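In praise of the front-loader, and of sitting on the floor beside it

By Lærke Skov
2022-06-06

I want to make a case for doing the washing slowly, by which I mean doing it as though it were something you had chosen to do. I know how that sounds. I have lived in flats with a machine in the bathroom, a house with a machine in a shed, and for one long winter a bedsit with no machine at all and a laundrette at the bottom of a hill, and in every one of them I treated washing as a thing to get rid of before the day could start. I shoved it in, slammed the door, and forgot it until it smelled.

Then last August we moved to Takalmont and I got a utility room. It is a very small one! You can touch both walls if you stretch. But it has a door that shuts, a shelf at the right height and a window that looks on to next door's runner beans, and within a fortnight I had become a person who looks forward to a dark wash. My sister thinks I have gone soft in the head. I think I have found one of the few household jobs that is properly satisfying from one end to the other, and I would like more people to enjoy it.

Start with the machine. I am firmly for the front-loader. My aunt swears by her top-loader and says she can throw in a stray sock halfway through, and fair enough, that is a real advantage and I have envied it more than once. But a front-loader has a window. You can see the washing going round! I don't understand why we stop finding this wonderful at the age of five. There is a moment early on, when the water comes in and everything goes from puffed up to heavy in a couple of turns, that I would happily pull up a stool for. A tea towel swims past. There goes a pyjama leg. The suds climb the glass and slide down again, and for once in the day something useful is going on that doesn't need me.

The other great thing about a front-loader is that it brings you down to the floor. People complain about the bending, and if your back or knees are bad then of course you should put the machine on a plinth and never look back. For the rest of us, I recommend giving up on bending altogether. Kneel. Sit, even. Put the basket right up against the machine, square in front of the door, and feed things in from there by the armful. I spent years standing up with a basket on my hip, dropping socks behind me like a badly tied parcel, and the day I put the basket on the floor was the day I stopped losing them. 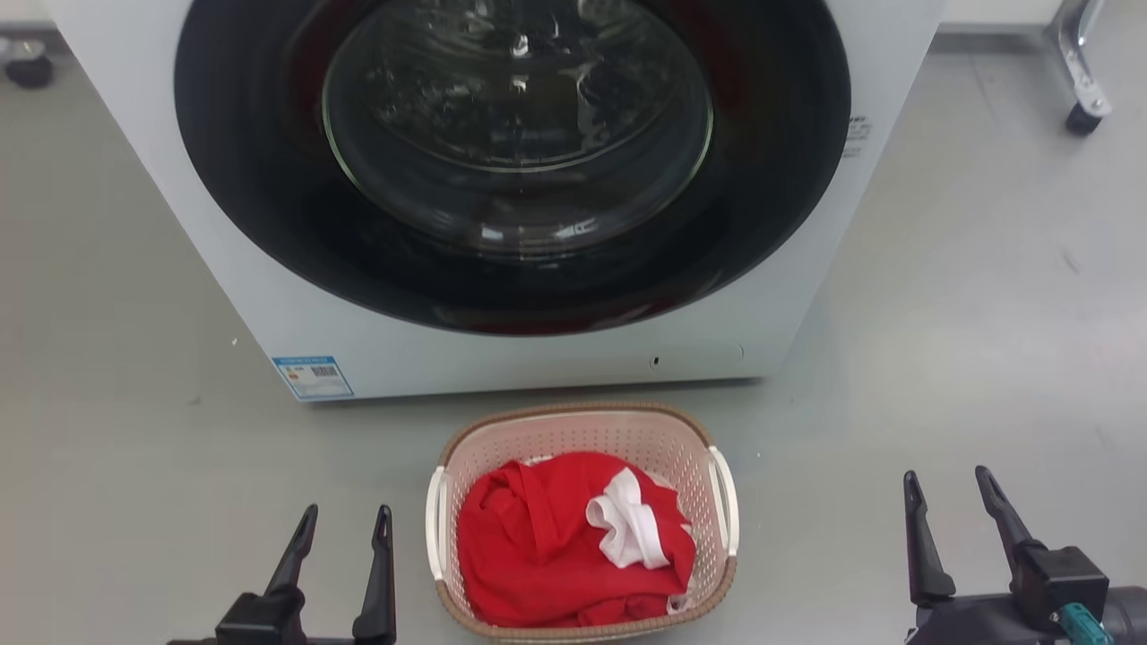
Which brings me to sorting, where I have strong opinions and have fallen out with people. I was brought up with three piles: whites, darks and a mysterious third pile called "colours" that was never big enough to make a load and so sat on the landing until it was practically furniture. I have given this up. I now sort by weight first and colour second. Towels and jeans go together because they are both thick and slow to dry. Shirts and pillowcases go together because they are both thin and quick. Only then do I look at what colour anything is, and mostly it turns out fine.

Mostly. I still won't put a new red thing in with white things, and I don't care what the packet says about modern dyes. I once owned a red bath mat that gave off pink for an entire year. We had pink flannels, a pink vest, a pink bag for the clothes pegs. New reds go in by themselves at 30 degrees for the first few washes, with an old white hankie for company so you can see how matters stand. When the hankie comes out white, the red thing may join the others.

As for how full to fill it, I am on the side of less. Leave a hand's width at the top of the drum. I learned this from the woman who ran the laundrette at the bottom of the hill, who used to walk along the row of machines tutting, and would open yours and take things out if she felt you had overdone it. It felt like being told off at school. She was right, though – clothes need room to fall, and it is the falling that gets them clean. A crammed drum only gives you damp clothes with clean edges.

And go easy on the powder! We had used a big scoop of it for years in the belief that more meant cleaner, and our towels had gone as stiff as toast. I cut the dose in half, then ran a couple of loads of towels with no powder in at all, and was amazed by how much foam came out of them. They have been soft ever since. I haven't bought fabric softener again, and I don't miss the smell.

While I'm down on the floor I will put in a word for the filter. On a great many front-loaders it lives low down behind a little cover, and a great many people go through life without opening it. Lay out an old towel, put down the flattest dish you own, switch the machine off at the wall and turn the cap slowly. Ours gave up a hair grip, a button I had been hunting for since the spring, and a wad of grey fluff the size of a mouse. I was delighted. I do it every couple of months now and I still get a small thrill. Afterwards wipe round the rubber seal with a cloth, and leave the door ajar between washes so the drum can air.

There is a view, which I hear quite often from friends with busier lives, that all this is a waste of attention, and that the whole point of a washing machine is to free us from thinking about washing. I do see that. My grandmother boiled sheets in a copper and would have had short words for anyone who called laundry a pleasure. With small children and a load to get through every single day, I might have short words too. Nobody should be made to feel they are doing their washing in the wrong spirit.

Still, the job is going to be there either way. I have tried resenting it and I have tried liking it, and the liking takes about the same number of minutes. On a good drying day I can get a load in before breakfast and have it on the line by the time the kettle has boiled for the second cup, and I stand there among the wet pillowcases feeling like the most capable woman in Takalmont. Today is one of those days, with a proper breeze. The towels are already out, and the sheets have nine minutes left.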